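Laundry folder and bedroom helper wanted – part time, Flirkthorpe house, starting September

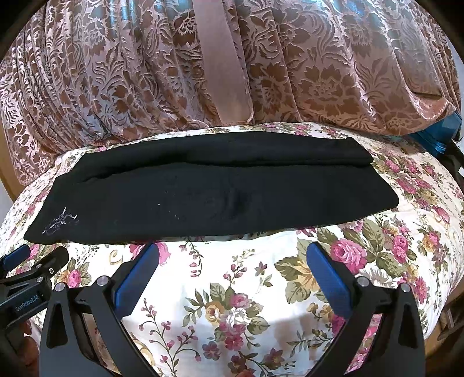
Something black, folded, on the rose bedspread.

Hello! I'm Hằng, and I look after the linens, the bedrooms and pretty much anything made of cloth at the Flirkthorpe guest house. I'm looking for a person to come and fold with me. That's the short version of the ad. The long version is the rest of this page, so get yourself a drink if you're the type who likes to know what you're getting into.

About the house

Flirkthorpe is a big old place up the hill from Plastargate, with 10 bedrooms, a dining room where breakfast happens and a laundry room that used to be a pantry. We take paying guests most of the year, and in between we have long-stay people, mostly folks who are working nearby for a season and want a real bed and a door that shuts. Long-stay guests can have their clothes done by us, washed and folded and put back in their rooms, and they love it. They love it so much that I can't keep up, and that's where you come in.

Every bedroom is done differently. My aunt Cúc Bạch set the place up and she has never met a floral print she didn't like, so we have roses, we have lilacs, we have a sort of cabbage-looking thing in the attic room that I've come around to. If you want plain white hotel sheets and gray throws, we'd probably drive you up the wall. If you get a little happy when you see pink roses and tiny purple buds all over a bed, well, hello, we should talk.

What you'd be doing

Folding is the main thing. Clothes first, then towels, then bed linens. We fold clothes on the beds instead of on a table. People ask about that at the interview every single time, so I'll say it now: the laundry room has one counter and it's always got the iron on it. A made bed gives you all the space you could want, it's the right height if you kneel or sit, and the clothes are already in the room they belong to. You smooth the bedspread, you do the pile, you put the pile away, and you leave the bed looking like you were never there.

A regular shift goes more or less like this. You come in at 10, say hi, and check the board by the kitchen door to see which rooms are getting clothes back. The baskets will be labeled with the room name (we use names, not numbers – you'll learn them fast). You carry a basket up, fold, put away, straighten the bed, open the window for a bit if the weather's nice, and go get the next one. Around the middle of the shift we stop and eat something. After that it's towels, and on changeover days we strip and remake beds together, which goes twice as fast with two people and is a lot more fun.

There's some light mending too. Buttons, a loose hem, that sort of thing. If you can't sew, Vy Triệu can show you, she's been doing our repairs since before I started and she's very patient, much more than I am.

A word about black clothes

I have to give this its own section, I'm sorry. We get so much black. Black tees, black leggings, black fleece, black everything. And soft black fabric picks up every bit of lint in the county and shows it off. So part of this job is having an eye for the little white specks. Each room has a lint roller in the nightstand drawer and I want you to use it like it's free, because for you it is. Roll before you fold, then take a look again after, and if something is a print and won't come off, please stop scrubbing at it! I once spent a good ten minutes going after what was somebody's faded band logo.

Soft, thick stuff also doesn't like to be folded small. It puffs up at the fold and slides around and your nice stack leans over. I do long folds on those, so they lie flat in the drawer, and then press along the top edge with my hand. You may have your own way. I'm open to it, I really am, as long as it's the same way in every drawer in the house.

Who I'm looking for

You don't need hotel experience. Two of the best people we've had here came straight from other things, one from a bakery and one from driving a school bus. What I care about is that you're careful with other people's clothes, that you can be alone in a guest's room without me ever having to think about it, and that you can go up and down stairs with a basket. There are a lot of stairs. There's no elevator and there isn't going to be one.

It helps a lot if you:

like quiet, repetitive work and can get into a rhythm with it
can read a care label, or will ask when you can't
are okay with strong detergent smells (we use an unscented one, but guests bring their own)
don't mind cats – there are two, and they're not allowed on the beds, and they know it, and they don't care

English is what we mostly speak in the house. There's a good bit of Vietnamese in the kitchen, and if you have some, you'll get better snacks. Just kidding. You'll get the same snacks, but you'll know what they're called.

Hours and pay

The job is up to 7 hours a day, three days a week, and we work out the days together at the end of each month for the month coming. I try hard not to move things once they're set. Changeover days in the fall get busy and I'd want you for those if at all possible.

Pay is $373 a week for the regular schedule, paid every week, and extra days are paid at the same daily rate. Lunch is included and it's a real lunch. Parking is free in the yard behind the house, and if you come in on the bus, the stop is at the bottom of the hill by the Vustell store and it's a steady walk up. I'll come down and get you if it's pouring.

There's a trial shift before anybody commits to anything. It's paid like any other day. We'll do a few rooms together and you can see if you like it and if you like me. I talk while I fold, you should know that ahead of time. You're allowed to put headphones in.

Things people have asked before

Do I have to iron? Some. Pillowcases and the dining room napkins. Xuelian Xiong does the shirts and won't let anybody else near them.

Is there a uniform? No. Comfortable clothes, soft shoes, no big rings or bracelets that could snag on the bedspreads. A few of those covers are older than I am.

Can I bring my kid on a school holiday? Ask me. Usually yes if they're old enough to sit with a book, and Cúc will put them to work shelling beans.

Do you need someone for the heavy stuff, like comforters and drapes? We wash those in the spring and the fall and we send the biggest ones out to Lâm in town, who has the machines for it. You'd help me get them down, bag them up and hang them again. It's a two-person job and nobody does it alone here.

Is it permanent? I'd like it to be. We'd start with the fall season and talk again before the holidays.

How to apply

Please don't send me a fancy resume, I don't know what to do with those. Write a note, a page or less, telling me who you are, what days you can't do, and what you've done before that you think would be useful. If you've got someone I can call who'll say nice things about you, put their number in. Drop it at the front desk, Room for Linens on the envelope, or mail it to Flirkthorpe House, 620 Orchard Hill Road, Plastargate.

If you'd prefer to come by and look around first, that's fine too. Late morning is best. Ask for me, or for Bleddyn Jenkins if I'm upstairs – he's at the desk and he'll either yell up the stairs or make you a coffee, depending on his mood.

I'll be reading everything as it comes in and I'll write back to everybody, even if it takes me a little while. Trial shifts will be in the first part of September.

Oh, and if you have a good way to fold a fitted sheet, put it in the note. Mine are a disgrace.

Hằng Tăng
Linens and bedrooms, Flirkthorpe
Posted 16 August 2026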